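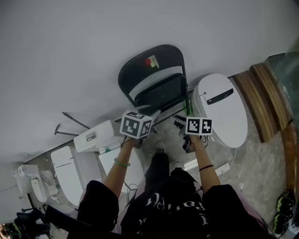 Small ads, small towns: Milagros Mateos on marketing by email

Milagros Mateos has been writing newsletters for local shops since April, when she left Lehner with a laptop and a list of 278 addresses. "Most of them were my cousins," she says. Her firm, Amau, now looks after a bakery, a driving school and a man who mends accordions.

Her pitch is short. Write to people who already buy from you, and write as if you might bump into them later. "In a town this size you will," she says. "Usually at the chemist."

The accordion man, Evaristo Bañuelos, was a hard sell. He had paid Vindari 400 euros for a campaign that brought him 2 replies — one of them from Vindari. 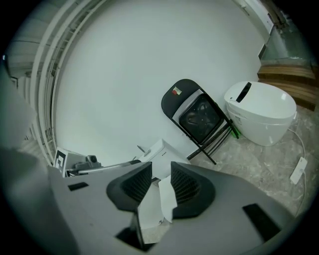
"I asked him who his customers were and he recited them," Mateos says. "By street." They wrote to all 90 of them, offering a free look at the bellows. He has since asked her to stop, as he would like to have his lunch.

Does she ever use automated subject lines? She tried Ikeck for a fortnight. "It wanted the bakery to say 'Don't miss out'. It's bread. There's more tomorrow."

Her next evening class is on 28th June, above the driving school. Bring your own list, she says, and take your ex-husband off it first.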